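Wanted: people who remember (or half remember) the Zerdale bus

22/10/2020
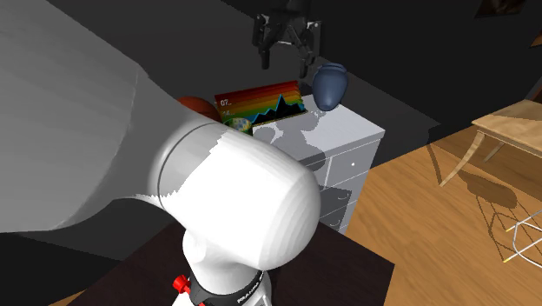

I'm putting together a book and a set of recordings about the old number 57 bus, the one that ran from Hikesthorpe up through Usdale and over the top to Zerdale until they took it off for good. If you rode on it, drove it, waited for it in the sleet, missed it, met your husband on it or were sick on it as a child, I would love to hear from you.

A bit about me first. I grew up in Usdale and took the 57 to school every day for seven years, so I've got my own stories, but I'm bored of them and want yours! I did a small booklet a while back on the village shops along the same road, and a few of you very kindly wrote in afterwards to say I'd got the butcher's in the wrong place (I had, sorry, it was next to the chapel and not opposite). So many of those letters wandered off into talk of the bus that I thought, right, that's the next one.

What I'm after

Mostly talk. An hour or so on the phone, or a video call if you're happy with those, and I'll record it with your permission. You don't need to prepare anything. People always tell me they've got nothing much to say and then we're still going when the tea's gone cold. If you hate the phone then write to me instead, handwriting is fine, any length.

I'm especially short of the following:

Anybody who worked out of the Gavalas garage in Hikesthorpe. Drivers, conductors from the early days, mechanics, whoever did the wages. I've spoken to 3 people from there so far and they disagree about nearly everything, including what colour the buses were before they went cream.

Zerdale people. I've got plenty from the Hikesthorpe end and hardly anything from over the top, and I know the last run home on a Saturday night was a thing of legend up there.

Farm families who used the bus to send parcels, eggs, prescriptions, a dog on one occasion.

Anyone who was on board in the bad snow of '78 when it got stuck below the quarry. I've heard four versions of how everyone got home and I'd like a fifth.

You're welcome if you only rode it once, too. Walkers, students, people visiting an auntie, all of that counts.

Photos and bits and pieces

Tickets, timetables, badges, snaps with the bus in the background of somebody's wedding, yes please to the lot. Please don't post me originals. A scan or a decent picture taken on your phone will do for now, and if it needs doing properly I'll come and do it at yours once visiting is easier. You'll be asked before anything gets printed and your name goes next to it unless you'd sooner it didn't.

What you get out of it

Not riches, I'm afraid. There's no fee. Everyone who takes part gets a copy of the book and a copy of their own recording, which families seem to really treasure, and I'll pay back any postage or printing costs. I'm hoping to have the book ready next May and to have a do of some kind in Usdale village hall, with cake, if we're allowed in a room together by then.

The recordings will be kept with the local history group's collection at Hikesthorpe library, where people can ask to listen to them. If there's a part you'd like left out, tell me and it comes out. You can change your mind about the whole thing right up until it goes to the printer.

One more job going

I could do with a couple of people to help type up the recordings. It's slow work, you do it at home in your own time, and you'd need to be able to follow a Zerdale accent at full speed (I can't always, and I'm from seven miles away). I can't pay for this either but I can lend you a foot pedal and I'm very grateful company.

How to get in touch

Drop me a line through the contact form on this site, or leave a note for me at Usdale post office, they know who I am. Tell me your name, how you knew the bus and the best time to ring. Evenings are good for me except Tuesdays. If you've got a relative who'd be perfect but doesn't go online, please print this out and take it round, or pop it through their door.

I'll keep going with the interviews through the winter, so there's no great rush, but do get in before Christmas if you want to be in the chapter on the drivers.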